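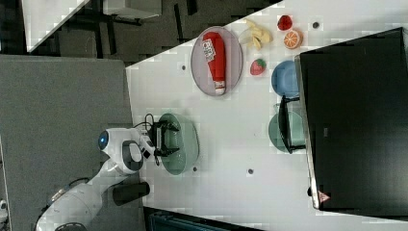

Somebody in the back row last term asked why we collect any demonstrations by hand at all, when a simulator could hand us a thousand of them overnight. The same question came up again after the February session, so these notes start with it.

A simulator gives you many examples of what its author thought of. It does not give you the way a thin plate rocks when one finger touches it early, or the way people hesitate before a grasp they don't trust. We use simulated data in Unit 5. For this unit the data comes from the arm, the table and you.

Unit 3: Gathering demonstrations

Reading: the Clasness lab manual, chapters on teleoperation and on logging. Skip the section on force sensing, which describes the old wrist.

1. What counts as an example

One example (we also say one episode) is a full recording of one attempt at one task, from the start pose to the release pose, with the camera streams, the joint positions, the gripper opening and a sentence saying what was asked. If any of these is missing, the recording can't be used for training. Keep it anyway, in the folder marked partial. Groups have gone back to those for calibration checks.

An example has a beginning and an end that you choose. Start recording with the arm still. Stop after the fingers have opened and the arm has moved clear of the object. Leave a short pause at both ends. Long pauses in the middle teach the policy to pause, and it will learn this faster than anything else you show it.

2. Setting the table

Tasks in this unit are all of the kitchen type: move a bowl, put a piece of fruit on a plate, stand a plate in the rack. The table should hold more than the task needs. If the sentence says "put the strawberry on the blue plate," there should be another plate of a different color within reach, and other fruit. With a single plate on the table the model has no reason to use the word "blue," and you will find out at test time.

Change the layout between episodes. Move the target, move the things that aren't the target, turn the plates and bottles. Use the edges of the table as well as the middle. A bowl close to the edge calls for a different approach from the same bowl in the center, and groups tend to leave the edges out because they are awkward to reach.

Don't tidy. Students line things up without noticing, and a set of 21 episodes in neat rows is worth less than half that number in a mess.

3. Grasps

Thin-walled things like bowls are picked up by the rim, one finger inside and one outside. Bring the open fingers over the rim, stop, check the alignment, then go down. Bottles lying on their side are taken across the body. Soft fruit is taken with the lowest closing force that holds it.

Pick one grasp per object type for your group and write it down before you begin. If one operator takes bowls from the left rim and another from the right, for no visible reason, the model may average the two and close on air. Variation in where things are is useful. Variation in operator habit mostly isn't.

Clear or tinted objects are hard for the depth camera. Include them, and look at the depth stream afterward before you label.

4. Failures

Label every episode with one of 3 marks: success, recovered, failed. "Recovered" means the first grasp missed and you corrected it within the same recording. These are the most useful ones you will make, so don't delete them and don't fake them. A staged miss looks different from a real one in the joint data, and the grader for this unit checks.

5. Writing the instruction

Write the sentence before you record. Use words a person in a kitchen would use. "Pick up the green bowl" is fine. "Grasp object 2" is not. Each group should have several wordings for each task and rotate through them.

6. The logger

We use Bredum for recording and Flatus for playback. Bredum writes to the local disk first and copies to the server when you close the session. If you switch the workstation off before the copy is done, the session stays on that machine only. Playback in Flatus runs at half speed by default; the setting is under View.

Assignment 3

In groups of 2, record 18 episodes of one task from the list posted outside the Ruppert room. Watch all of them back before labeling. Hand in the session folder and one page covering the layouts you used, the grasp you agreed on, and which episodes you would leave out of training and why. The page matters more than the success rate. Folders are due by 5 p.m. on the day before the next lab.

Booking for the arm is on the sheet by the door. Slots are one hour, setup included.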